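# Lillgate Ad Recall Panel: data card

Maintained by Iara Aravena. 2 comments

## What it holds

Lillgate is a table of survey answers from 413 adults who were asked which adverts they remembered seeing in the past week. It covers poster, radio and online campaigns for two household brands, Stalitz (paint) and Firkus (garden tools). Each row is one person on one campaign. The fieldwork was done in August by Căpraru, a small research agency, and the answers were passed to me as a spreadsheet with most of the column headings missing.

I've rebuilt the headings from the questionnaire. Two of them are guesses and are marked as such in `columns.txt`.

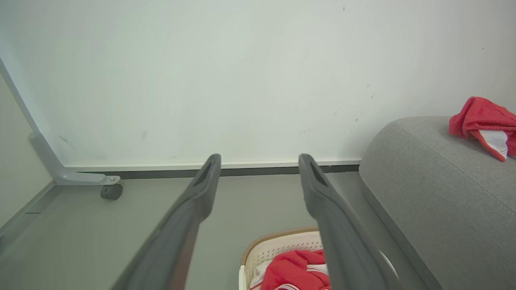 The target was 500 people. Căpraru's summary talks about "a robust national sample" and leaves out the shortfall, so please don't repeat that phrase. The missing people are mostly under 25 and mostly in towns, the very group the online campaign was bought to reach. Weighting helps a bit. It can't tell you what people who never answered would have said.

## What "recall" means

Less than you would like. Respondents were shown a list of adverts and asked to tick the ones they remembered. The list included a made-up Firkus poster that never ran anywhere. Over 300 rows come from people who ticked at least one advert they had no chance of seeing, either the made-up one or a radio spot that wasn't broadcast in their area.

You could read that as carelessness. I think people tick what sounds likely, and a well-known brand always sounds likely. Either way, a raw recall score in this file is mainly a score for how familiar the name is. Stalitz has been painting people's fences for decades and comes out top on every medium, including the one where it spent next to nothing. 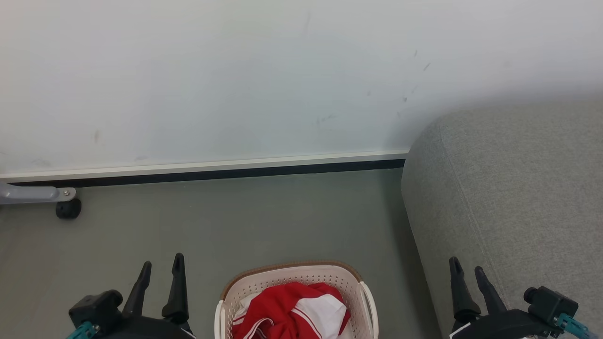
If you must compare media, use `recall_adj`, which takes off each person's false ticks. It shrinks the gap between posters and online to something I wouldn't bet lunch on. The deck that did the rounds after the fieldwork used the unadjusted column and announced that posters had "won". Its chart can be reproduced from `recall_raw` if anyone wants to check.

## Columns that cause trouble

`exposure` is self-reported hours per day. Several people claim more hours than there are.

`purchase_intent` runs from 1 to 5, but one interviewer had the scale upside down until the Friday of the first week. Affected rows carry `flip = 1` and have NOT been corrected.

`uplift` was supplied by the agency with no formula. I have tried to recreate it four ways and failed. Leave it alone.

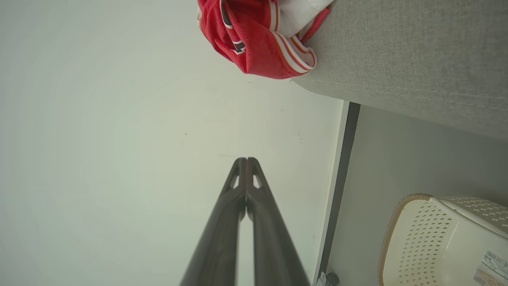 Gripper fingers, close view.

## Suitable uses

Teaching people to clean survey data. Looking at false recall, for which it's quite good. Testing a weighting script.

It won't tell you whether advertising works, or what next year's budget should be. No sales figures are included and none were offered when I asked.

## Known gaps

- no record of the order in which adverts were listed
- region missing for a good many rows
- radio and podcast answers merged before I got the file

Corrections are welcome, particularly from anyone who can explain `uplift`.

Shares: 2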